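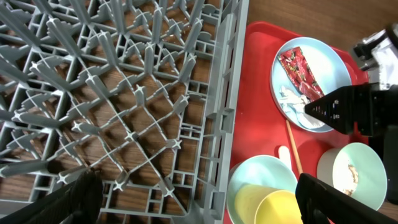 Delumska Kitchen Automation Club — Tips for the Clearing Task

Clearing a tray into a dish rack is a good kitchen job to write software for, and a hard one to get right. These tips cover the control, perception and planning side. They come out of our own runs and were last revised on September 20, 2025.

Trash before dishes

Have the planner deal with anything lying on top of a plate first. A crumpled wrapper or a paper napkin covers part of the rim, and the grasp planner will pick a poor spot if it can only see half the edge. In Wanotell, set the task order by what rests on what. Sorting by object size looks simpler, but a napkin on a large plate then gets left for last.

Do not label wrappers by color alone. A red wrapper on a red tray is one of the worst cases for our segmenter. Add the printed pattern and the torn edges to the training crops. Our first set had 145 wrapper crops and missed most of the red ones. The set we use now has 1,006 and does much better.

Thin things

A chopstick or a skewer is only a few pixels tall in the depth image and often drops out completely. Use the color image to find the long axis, take the height from the tray surface, and add 3 millimeters. Close slowly and check the finger gap after closing. If the gap reads zero, back off and look again before trying a second time.

Spoon handles that stick out from behind a bowl should be marked as partly hidden. Move the bowl first and then run detection again. It costs one extra look.
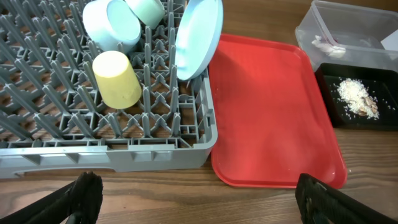 Rack slots are best stored as a map. Trying to detect every peg on every cycle is slow, and the shadows on the table under the rack produce a lot of false ones. We fit the outer walls of the rack, drop the stored peg grid onto them, and only check the slot we plan to use. The map for our gray rack lives in the Pestia folder along with the wall measurements.

Plates go in edge first. Keep the wrist angle fixed for the last part of the move and let the arm be soft from side to side, so that the plate can find its own way between the pegs. If the side force climbs, lift straight up and shift by half a slot.

Cups are more forgiving. One that ends up on its side between the pegs is counted as placed in our scoring, but log the final pose anyway. Those poses are useful when you plan where the next cup can go.

Nested pieces

A cup sitting in a bowl should be two objects in the scene model, with a link between them. Take the cup out first. If the link is missing, the planner may treat the pair as one odd shape and try to grip both. 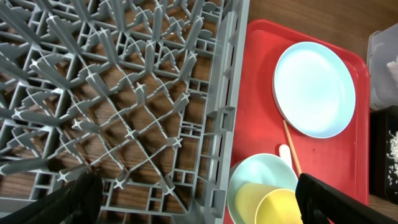 Set the camera exposure by hand before a long session. Auto exposure shifts as the arm passes over a bright tray, and the colors shift with it. Pale blue is the first to suffer.

Save a run log even when things go well. The Nygård viewer opens them side by side, and a good run is the quickest thing to compare a bad one against. We had 626 logs by the end of May, all named by task and run number. Keep the planner settings in the same folder as the log, and write down the slot map version too.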